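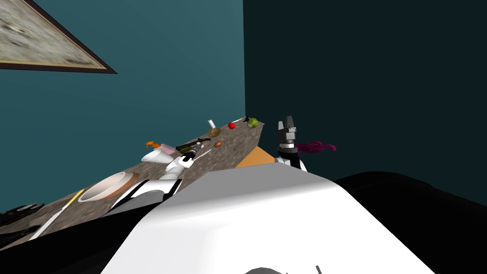 Leaving the body in: training a two-armed robot on messy counters
Speaker notes, long version. Sun 6 June, afternoon session

(Wait for people to sit down. Water. Check the clicker goes forward and not back, see March.)

Hello everybody, and thank you for coming in on a Sunday, after lunch, to hear about kitchen counters. I'm going to talk for a while about a fairly small decision we made on the Ondow project and what came of it, and I'd like to leave plenty of time at the end, as the questions we got at the practice run were better than some of my slides. The work is joint with Sekar Gunawan, who built most of the scene generator, and Krishnamoorthy Shetty, who ran the comparison and then patiently ran it again when I changed my mind about the lighting. If something in here strikes you as clever it is probably theirs.

WHAT WE WERE TRYING TO DO

The task is an ordinary one. The robot stands at a counter with a lot of things on it. It's told to pick up one of them, say the apple, and move it somewhere else without sweeping everything nearby onto the floor. All the training happens in simulation. The robot sees through a camera on its own head, looking down past its chest, so what it gets is the counter, the things on the counter, some wall, and a great deal of itself.

(Slow down here. At the practice run I rushed this and had to come back to it.)

I want to stay on that last part for a minute. When you look down at a table to reach for a cup, your own arm is in the way more often than you'd think. You don't mind, you've had years to get used to it. For a learned policy it's a real nuisance. The arm covers part of the counter, and a different part every time it moves, and the hand covers exactly the thing you care about at exactly the moment you care most. A white forearm next to a white cup isn't a friendly combination either.

So the usual habit in our group, and I know in several of yours, is to mask the robot out. You know where the joints are, you know the shape of every link, so you can work out which pixels belong to the body and paint them flat gray before the network ever sees them. It's neat and it's cheap and we did it for a long time. Our older system, Manole, does it all the way through.

THE CHANGE

What we did on Ondow was stop masking. We left the body in, torso and arms and grippers and cables, rendered as fully as everything else, and we gave the network one additional job during training. Besides choosing the next motion, it has to predict what the counter looks like underneath the arm. In simulation we can render the same moment twice, once with the robot and once without, so the right answer for the hidden part comes for free. We call that the underneath loss. Sekar wanted a grander name and was outvoted.

(If anybody asks straight away whether this is just inpainting: say yes, close cousin, and promise to come back to it. Do come back to it.)

The underneath prediction is thrown away after training. It never runs on the robot. It's only there to push the network into keeping some memory of what was on the counter before the arm went across it.

THE CLUTTER

Next the scene generator, which I'm fond of, so please stop me if I go on too long.

We knew early that tidy scenes would teach us very little. If there's an apple standing alone on a counter, then whatever the arm hides is counter, and the network learns to guess counter. You need the kind of mess where guessing doesn't work. Sekar's generator, which lives in a package called Jovska, scatters objects from a mixed library along the surface and lets the physics settle them. Cups end up on their sides. A bowl comes to rest tilted. Scissors go near a lettuce for no reason any cook would recognize. Long thin things land at odd angles, and those turned out to be the most useful of the lot, as they stick out from under the gripper on one side and you have to work out where the other end has gone.

We resisted making the arrangements sensible. There was a fair argument in the group that a real kitchen has structure, that bread sits near the bread knife and so on, and that we were training on nonsense. I have some sympathy. But structure is also something the network can lean on, and we wanted it leaning on what it had seen a moment earlier. I'd be glad to hear from anybody who has tried it the other way.

The generator makes up to 2000 scattered counters in a night on the machines we have. Wall colors, counter surfaces, pictures on the walls and the angle the robot stands at are all varied. I'd mention the angle in particular. In our first batches the robot always faced the counter squarely, and the policy got quite attached to that. Once we let it stand crooked, so the counter ran away diagonally into a corner of the room, the early numbers dropped and the later ones were much better.

(Drink some water. Look up.)

THE COMPARISON

Krishnamoorthy set up the comparison, and he was strict about it, which I thanked him for only afterwards. We had two versions of the policy: masked, in the Manole style, and unmasked with the underneath loss. Same network, same training scenes, same demonstrations, same amount of training time. Both were tested on 29 kitchen layouts that neither had seen.

In the easy trials, where the target stays in plain sight the whole way, you can't tell them apart. I want to be plain about that. If your robot works in uncluttered spaces, I don't think you need to go home and change anything.

The difference shows up when the forearm crosses the target on the way in. The masked policy tends to hesitate. It pulls back, looks, starts again, and sometimes it goes around that loop until the clock runs out. The unmasked one mostly carries on with the reach. It does miss, and when it misses it usually misses a little short, and we don't have a good explanation for the short part.

The other difference was one we hadn't gone looking for, and it's to do with the arm that isn't working. In the masked version a raised idle arm is a big gray patch, and the policy pays it no attention, and now and then the working arm bumps into it. In the unmasked version those bumps are rarer. My guess is that seeing the gripper as a gripper, with its fingers and its position in the room, is simply more use than seeing a blank. It's a guess. We haven't run the test that would settle it, and Krishnamoorthy asked me to say so out loud.

WHAT DOESN'T WORK

There are two failures I'd like to own up to.

Soft things are bad. Jovska has some cloth and rope in it, and when a piece of it is draped or bunched up near a gripper the underneath prediction goes to mush. It predicts an average of every crumple it has ever seen. The policy then acts as if something large and vague is there and gives it a very wide berth. You could call that safe, but it also means it won't reach for anything beside it.

Small dark things close together are the other one. Put a dark bottle near another dark object, pass the black fingers over them, and the network will quite often merge the lot. We tried brighter lights in the renderer and that helped the pictures more than it helped the policy.

And then of course it's all simulation. We have the Brastico arms on order for the physical version and I'd hoped to have something to show you today. I don't. The calibration question is the part I worry over: masking depends on knowing precisely where the body is, and leaving it in should be more forgiving of small errors, but "should be" is all I've got until the hardware is on the bench.

(Inpainting question, if not already asked. The inpainting people want the hidden part to look right. We only want it to be useful for the reach, so we score it at low resolution and don't mind blur. The apple can be a red smudge provided the smudge is in the right place.)

BEFORE QUESTIONS

If you'd like to try any of it, the underneath loss is a short addition to most training code, and the only real cost is the second render. Start with the clutter, though. We ran the loss on tidy counters first and it did nothing whatsoever, and we very nearly dropped the idea that week.

Sekar is at the back by the door and can talk about the generator for as long as you'll let him. Krishnamoorthy has the full tables on his laptop, including the layouts where we lost.

(Leave the failure slide up during questions. Repeat each question into the microphone, the room is long.)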